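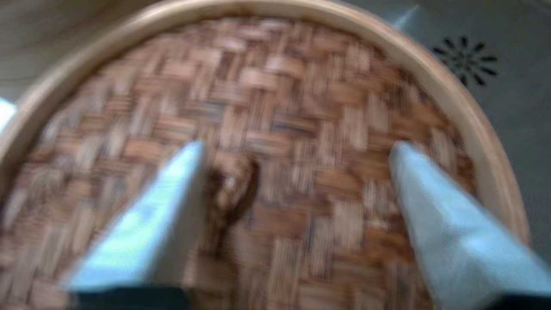 What does Hutham do?

We cook and sell steamed food, mostly buns and dumplings, and we teach people to do the same at home. Everything goes through bamboo baskets.

About Hutham

Started by Chukwuemeka Jibrin, still run by him. First a stall on Stumska, then the shop at 304 Paulík, same street door as the shoe repair. Open kitchen. Come in and watch if you like, most people do.

Small menu. Pork, cabbage and mushroom, sweet bean. Two specials that change when we get bored of them. No delivery, sorry, they go soggy in the box and then we get the phone calls.

Our baskets

Round bamboo, stacked up on the counter, woven lids. We buy them plain and use them hard. Washed in hot water, no soap, stood on edge to dry over night. Never put away damp!! Bamboo goes moldy quick and there's no saving it after that.

Lids get mixed up constantly. If the weave is darker it's probably an older one. Doesn't matter, as long as it sits flat.

A good basket should have a tight rim and a floor that doesn't sag. Loose strips we mend if we can. If not, it goes home with somebody for bread or onions.

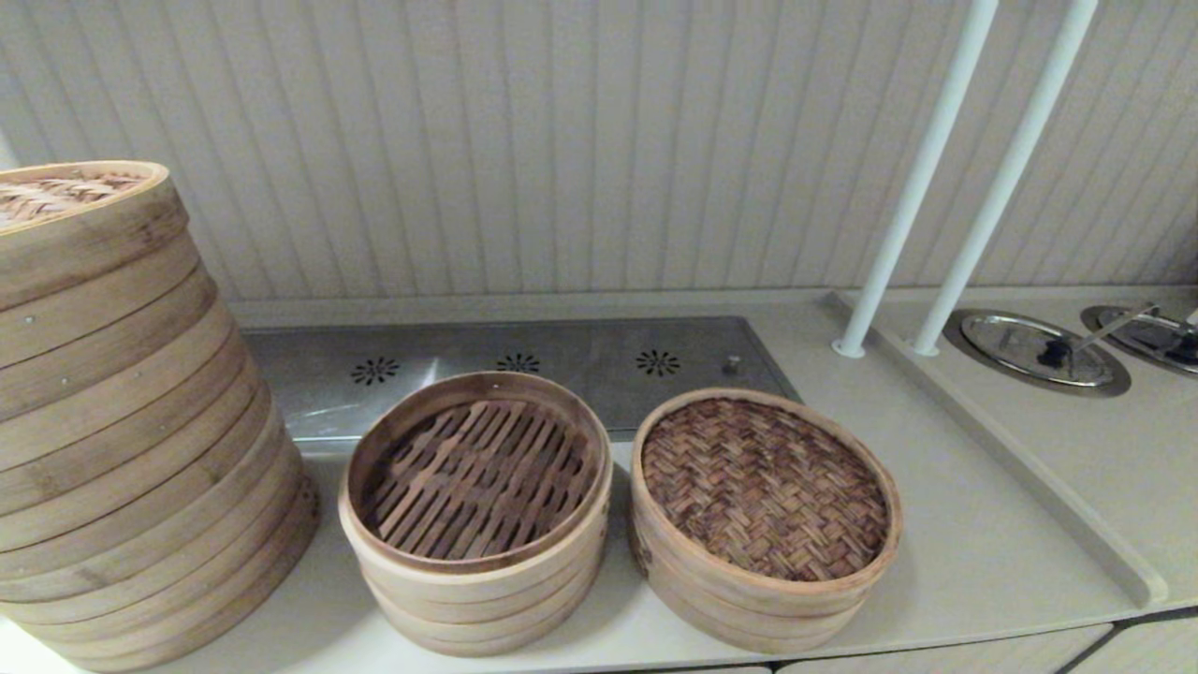
Classes

Three hours, evenings, start at 6. You make the dough, fill, pleat, steam, eat. Bring an apron and a box for leftovers. Beginners fine, kids over ten fine with an adult. Next set starts in September, sign up at the counter or call.

You can also buy a basket from us after class, two sizes, lid included. Line it with cabbage leaf or paper before the first use and every use after. People forget, then the buns stick and tear.

Who supplies us

Flour and beans from Birent, same as since the stall days. Cabbage from wherever's good that morning.

Find us

Paulík 304, ring if the door is shut, we're probly in the back. Lunch from 11 until we run out.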